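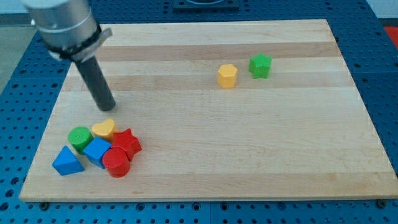 Flernness Toy Library – Members' Board

Wooden blocks and what to stand them on

September 2025 · 7 replies · 21 shares

lulham_lane
Hello all. I've been sorting out a play surface for the older toddlers and have settled on a butcher-block style board, the sort made of maple strips with the lighter and darker bands running along it. The blocks look lovely on it – yellow heart, red star, blue cube and so on – and I'm very pleased with the colours against the pale wood. My question is what to finish it with. Oil, wax, or leave it be?

Jimix
Leave it be! We oiled ours at home and it felt tacky for weeks, and every crumb in the house found its way on to it. A damp cloth and a good dry afterwards has done us perfectly well ever since.

pottering_on
I'm going to disagree, very gently. Bare maple marks terribly once small people with jammy hands have been at it. A thin coat of food-safe oil, wiped right off again after twenty minutes or so, and then leave it overnight – Jimix, I do wonder if yours went on a bit thick?

Jimix
It may well have done, I was rather generous with it. I still wouldn't bother.

Dörte Schwerdtfeger
What a cheerful set. Can I ask about the shapes, though? My grandson adores a heart and a star, but they're a nuisance to build with and he gets so cross when the tower comes down. I'd sooner have had more cubes and cylinders, and perhaps a second triangle for roofs.

lulham_lane
That's fair, Dörte, though ours hardly ever build upwards. They like matching – all the reds together, then all the blues, then an argument over where the green one goes. The star and the heart are always the first to be carried off.

rivera_mum
Same in our house. My daughter lays the heart flat and puts the cylinder on top and calls it a cake, so I wouldn't be without the odd shapes for anything. On the board – do sand the corners if they're at all sharp, and go along the grain or you'll be looking at the scratches for ever.

pottering_on
Yes, along the grain, and a fine paper. I used 600 on ours at the very end and it came up like silk.

Dörte Schwerdtfeger
600 is far too fine if you're oiling it afterwards, it won't soak in. But I'm coming round to the cake idea.

lulham_lane
Thank you, everybody. I'll try the oil on the underside first and see how I like it, and I'll bring the board along in November if anyone wants a feel of it.

2,797 views · Share this thread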